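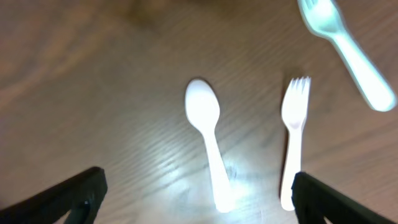

The Great Drawer Emptying: Wulisby House, Kitchen

Posted February 15, 2018
Filed under: House, Kitchen, Things We Own For Some Reason

The drawer to the left of the stove stopped closing in October. We dealt with this the way we deal with most things at Wulisby, by leaning on it with a hip. Then it stopped opening, and a household can only go so long without its can opener.

So the whole drawer got tipped out and sorted on the wooden table, one kind of thing at a time. The final tally was 437 items, counting twist ties individually, and the twist ties insisted on being counted. The gallery goes in the order things were dealt with, starting with the easy stuff. Notes on what stayed and what left are under each title.

1. The plastic cutlery

White plastic, on honey-colored wood, which makes it look a good deal more expensive than it was. A spoon and a couple of forks.

I had remembered us as a spoon-heavy family. We have forks. Every picnic of the last several years seems to have sent us home with more forks than we took, and I can only assume some other family is out there eating potato salad with our spoons.

Verdict: kept, in one bag, at the back. They wash perfectly well if you don't ask too much of the tines.

2. The metal cutlery that doesn't match anything

The good set lives in a different drawer and has its own tray. These are the ones that came with the house, plus the ones that came with us, plus a teaspoon stamped with the name of a hotel I have never stayed in. It's a nice teaspoon. It makes me feel like a minor criminal every time I stir with it.

Verdict: kept. The teaspoon has been promoted to the good tray, where it can reflect on what it's done.

3. Can openers, working and otherwise

Four of them. The Stustar one works if you are left-handed or very patient. The old one with the wooden grip works on everything except cans with a rim. The remaining two were being saved for parts, though I couldn't tell you what part of a can opener has ever been successfully moved into another can opener.

Verdict: kept the Stustar. Kept the old one too, out of respect.

4. Takeout extras

Soy sauce, ketchup, hot mustard, and a clear packet with no writing on it that might be duck sauce and might be something for hair. We had roughly 200 of these. They were holding the drawer shut from the inside, as far as I can work out, in a kind of condiment barricade.

Verdict: gone, except for the hot mustard. You never know.

5. The Okoro peeler and its attachments

The Okoro came in a box with 10 attachments and a booklet of things you could do to a radish. We have done one thing to a radish, once, and the radish looked embarrassed. The attachments have been hooking themselves onto the whisk ever since, so that pulling out one meant pulling out the other, along with a yard of string.

Verdict: the peeler stays. The attachments went into the donation box with the booklet, and I wish their next owner every happiness and a lot of radishes.

6. String, and things that used to be string

Some of it was kitchen twine. Some of it came off a roast. There was also a shoelace, still in its paper band, which belongs to no shoe in this house. All of it had been braided together by the motion of the drawer into something you could moor a small boat with.

Verdict: twine rescued, shoelace moved to the drawer in the hall, which is next on the list and already making noises.

7. Birthday candles

Thirty-two, all used at least once, most of them about as tall as a pea. Whoever keeps putting these back (me) believes there is another birthday left in them. There was also a single number candle, a 7, which has served for turning seven, turning 17, and, with a stub next to it standing in for a zero, turning 70.

Verdict: the 7 stays. The peas had to go.

8. The Ratel garlic press

Heavy enough to stun a burglar, and harder to clean than the burglar would be. We chop garlic with a knife now. I held the Ratel over the donation box for a good long minute and then put it back, and I don't have anything to say in my defense.

Verdict: kept, evidently.

9. Unidentified

A spring. A rubber foot from an appliance that must be standing crooked somewhere in this kitchen. A small key. A plastic ring with a notch in it that everybody agrees is important. If you recognize the ring, there's a comment box at the bottom of the page.

Verdict: in a jam jar on the windowsill, pending.

10. The drawer, going back in

Washed, dried, and lined with leftover wallpaper from the upstairs bathroom. It opens. It closes too, if you lift a little on the right side. The plastic forks are in first, flat along the back, and everything else goes in front of them according to how often we swear when we can't find it.

Next gallery: the hall drawer. Bring a flashlight.

Back to House | All galleries | Leave a comment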